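Washroom Basin Checklist, with comments
Wiltatby House, ground floor
Checked 13 Mar 2019

I do love this round. A basin tells you so much about how a washroom is doing, and this one has a good, simple shape that's a pleasure to look after. Items are marked OK, CLEAN or WATCH, same as on the Mavine sheets, so the two can be filed together.

1. Water supply and tap
Tap fixed firmly to the back deck: OK
Turns on and off without force: OK
No drip after closing, watched for 30 seconds: OK
Comment: Lovely smooth action. The washer was changed last July and it's still doing its job beautifully.

2. Bowl and drain
Surface free of chips and cracks: OK
Overflow hole open: OK
Water clears without standing: OK
Marks and residue: CLEAN

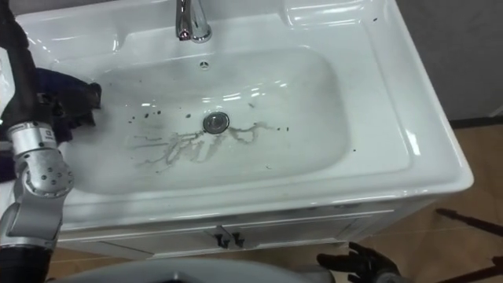

Residue is the item people skip most often, and I'd put it first if the form let me! Grime dulls the glaze and hides hairline cracks, so you can't really sign off the surface until the bowl has been wiped. Start at the drain, where the grey-brown streaks branch out over the white, mostly to the left with one thin loop going right, and then go after the little dark specks on the bottom and lower walls. Soft cloth, mild cleaner, plenty of rinsing. Scouring pads stay in the cupboard, please.

3. Ledge and soap tray
Ledge clear of bottles and razors: OK
Soap tray rinsed, no slippery film: OK
Specks on ledge: CLEAN
Comment: Tiny specks near the tray again. Give the front lip a wipe on the same pass, it catches the light and shows everything (very satisfying when it's done).

4. Cloths
Basin cloth a different colour from the floor cloth: OK
Cloth in sound condition, no loose threads: OK
Cloths washed after each round: WATCH

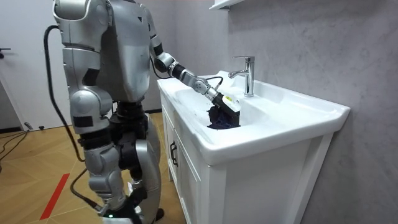

Item 4: navy cloth in the bowl, just below and to the left of the tap.

Comment: Dark for basins has worked so well at Gbeho that we've copied it. The wash log had 2 gaps, so that line stays on WATCH until the next check.

5. Cabinet and floor
Both doors close and meet in the middle: OK
Handles tight: OK
No damp smell inside: OK
Trap and pipe joints dry to the touch: OK
Cleaning products upright, lids on: OK
Comment: The Prellent hinges have settled in nicely. No swelling along the bottom edge of the doors, which was my one worry. 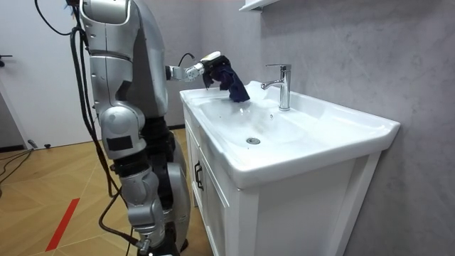
Can the same cloth be used on the tap and then the bowl?
Do the tap first and the bowl second, then put the cloth straight in the wash. Going the other way carries dirt from the drain up to the part everyone touches.

6. To do before the next check
Wipe and rinse bowl, then look over the glaze again
Wipe ledge and front lip
Fill in the wash log after every round
Order one spare plug seal, to go in the stores box

Result: PASS, with items 2 and 3 to be cleaned and item 4 on WATCH.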